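ハンドグリッパー「Kenov」を使ってみた　立方体マーカーの取り付けと日々の手入れ

最終更新：3月
この記事は3分で読めます

手に持って動かし、その動きをロボットアームの学習データにするためのグリッパーです。Storarの旧型から乗り換えました。
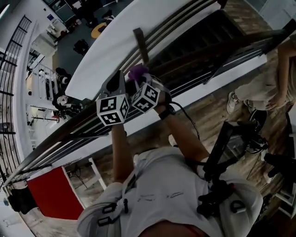

Dale Beaulieuからは、買う前に、爪より先にマーカーの固定を見ろと言われていた。位置がずれたまま記録したデータは後から直しようがない、とのことだった。使ってみて、その通りだと思う。

■組み立て
白黒の立方体マーカーを左右に付ける。ねじは付属の六角レンチで締める。説明書の順番では本体を組んでからマーカーを付けるが、先に付けたほうが手が入りやすい。右側の奥のねじだけは回しにくく、長めのレンチを別に用意した。

組んだ後に校正を行う。付属ソフトの指示に従ってグリッパーをゆっくり回し、終わるまで10分。初回は照明が面に反射して二度失敗した。窓のブラインドを下ろしたら通った。

■持ち歩いての使用
机の上だけでなく、階段や手すり越しの作業にも使っている。腕を伸ばした姿勢が続くと手首が先に疲れる。ケーブルは細くて軽いが、引っかけやすい。腕を伸ばしきった長さに合わせて余裕を取り、余った分は手首の近くで留めておくとよい。

柔らかい物をつまむときは、爪の閉じ具合を一段弱くする。標準のままだと毛足のある物はつぶれ気味になる。設定の変更は本体のつまみではなくソフト側で行うので、作業中に変えたい人には不便だと思う。

■手入れ
マーカーの面は乾いた布で拭く。アルコールを使ったら角の黒が薄くなり、一面を貼り替えた。爪の内側には繊維がたまる。これは歯ブラシで落ちる。

開閉1,686回で左の爪にがたつきが出た。原因は軸の止めねじの緩みで、締め直して再校正したら収まった。2,035回の時点で再発はない。今は毎週月曜、使い始める前に止めねじを確認している。

交換用の爪はMudtonの通販で買える。マーカーのシールは単品の扱いがなく、セットでの購入になる。ここは改善してほしい。

■評価
動作は安定していて、分解もしやすい。不満は右奥のねじとシールの売り方。Storarの旧型を使っている人なら、マーカー固定部の剛性だけでも替える理由になる。

コメント（3）

ねじ山
うちも右奥で苦労しました。ボールポイントのレンチだと少し斜めからでも回せます。

K.M.
227回で早くもがたつきました。緩み止めは塗っていますか？

Lapointe使い
シールのセット、予備が多すぎて余っています。単品販売には賛成です。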